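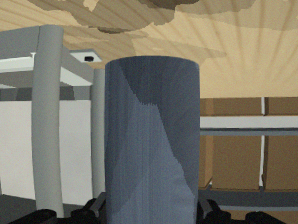 *Blue-grey cylinder, matte finish*

I've been selling river and flood safety kit for a good few years now, and the Mesero throw line is the one I end up talking people into most often. If you run a small ferry, a hire boat or a rowing club, please have a look at this before you spend your money on another ring buoy (I sell those too, they're further down the shop).

## Mesero throw line, 19 metre

It's a floating rope packed into a soft bag with a wide mouth. You hold the loose end, shout so the person in the water looks up, and throw the bag underarm past their shoulder. The rope pays out as it goes. I like the 19 metre length because most people can't throw any further than that, and a longer line only means more to stuff back in with cold hands.

The rope is made by Cirnow and it's bright orange - much easier to find in brown floodwater than the yellow we used to stock. There's a loop at the bag end big enough to get an arm through in a thick coat.

**What you get**

- Throw bag with 19 m of floating rope
- Belt clip and a spare clip
- Printed card with the throwing steps, which you can screw to a bulkhead
- Dry storage sleeve

**Price:** £61 each, or a set of 4 in a carry crate - ask me for the crate price, as it depends on where it's going.

## Which one do I need?

For an open passenger boat I'd say one at each end, and a third by whoever is steering if you carry children. The Lamidska landing stage keeps 5 of them on hooks along the rail and they did a whole practice afternoon with them in July. I went along and got absolutely soaked, great fun! Their feedback is why the hooks are now a bit deeper than they were on the old model.

It isn't a lifejacket and it won't make up for an overfull boat. Everybody aboard still needs a jacket that fits, and if the water's up and the queue is long, do two trips.

## Looking after it

Rinse it in fresh water, hang the rope somewhere shady and stuff it back in by the handful. Please don't coil it, coils tangle! I do mine over a bucket in the kitchen.

Replacement ropes come from Shojaei, our other supplier, and they fit every Mesero bag with the grey toggle. Bags with the older black toggle need the adaptor cord - drop me a line if you're not sure which you have and I'll sort it.

Stock and prices checked September 2024. Postage is worked out at the till, and I can usually get small orders out the next morning.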